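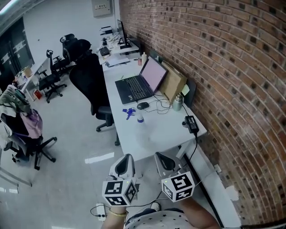
Subject: Re: [tiren-makers] Chores again: are we there yet?

Hello all,

I meant to send two lines on this and it has grown, sorry. I've left the original message at the bottom for anyone who joined the list after November.

Short version: no, we aren't there yet, but I'm far more hopeful than I was, and I think the question about the dishwasher is the wrong one to start with. Start with an ordinary office desk at the end of the week!

Think what "wipe the desk down" means when there's an open laptop in the middle of it, a mouse, a spray bottle, a thermos, and a tangle of cables running between everything. Any of us would do it half asleep. You pick up the thermos, wipe, put it back. You lift the cable with one finger and go under it. You don't spray anywhere near the keyboard. You see a paper note and leave it alone, even if it looks like rubbish, as it might be somebody's password or their lunch order. There are dozens of little decisions in there and most of them have nothing to do with wiping.

Now give that to a machine. The arm itself is fine. The Urkora we have on the bench at Georgiev will go to the same point all day long without complaint, and I've grown very fond of it. Picking up a bottle is close to solved as far as I'm concerned, so long as it is upright and has some space round it. Cables are another matter. A cable has no proper shape, it's joined on to something you don't want to pull, and half of it is usually behind something else. Our arm got hold of a charger lead last month and calmly started to take the charger with it. We had a hand on the stop button, thankfully.

Clothes over the back of a chair are the same sort of trouble, only softer. Where does the jumper end and the thing underneath it begin? I can't always tell myself until I've pulled at it. And should they be folded, hung up or left where they are? A machine that folds somebody's coat very neatly when they were just about to put it on hasn't helped anyone.

What has cheered me up is how people are teaching these things now. When I started, you wrote every movement down, and the program fell over the moment a mug was on the wrong side. With the hand-held grippers you simply do the job yourself, holding a pair of them, and the movement of your hands is what gets learned from. The ones with the printed marker cubes on are easy to follow with a camera. I've had a go and it is great fun, and also very humbling! Try unscrewing a lid with two fingers that don't feel anything. After an afternoon of it you understand exactly why the robot makes such a mess of it, and you start setting things down more carefully at home too, or I did.

To answer the actual points raised:

Towels. Yes, ours can fold a hand towel in 60 seconds if the towel starts flat. If it starts in a heap, go and make tea. I would still call that progress — a year ago it couldn't find the corners at all.

Floors. The Gemar is a good little machine and I won't hear a word against it, but it wants an office with nothing left on the floor. A power strip with leads trailing off it is enough to spoil its evening, and chairs on castors get nudged about so its idea of the room keeps going stale. Someone has to tidy up before it can clean, and the tidying was the chore I wanted rid of.

Shop floor. Much better news! Loading trays, moving boxes, anything where the part arrives the same way round. We ran 900 trays through in November and I was only called over when a label had peeled. The bench is arranged for the arm, though, and no house or office ever will be.

So my guess is that the first really useful thing outside the workshop will be a slow one. It'll put the mouse back by the laptop, stand the bottles together and leave anything it isn't sure of. I'd be delighted with that. It can take all night over it.

If anybody has got further with cables than we have, please write in, even if it only works on thick ones. I'd especially like to hear whether you hold the lead still with one gripper and work along it with the other, or go straight for the plug. I can bring the grippers to the next meeting if there's a table free.

Best wishes from the Georgiev bench

----- Original message -----
To: tiren-makers
Date: January 30, 2020
Subject: [tiren-makers] Chores again: are we there yet?

Evening all. We have this argument every winter so I may as well start it. I was promised a robot that would empty the dishwasher, and what I own is a Gemar that eats shoelaces. Can anyone's machine do a real chore, start to finish, in a room that hasn't been got ready for it first? Towels, floors, a messy desk, I'm not fussy. And is the shop floor any further on, or do those arms only look clever?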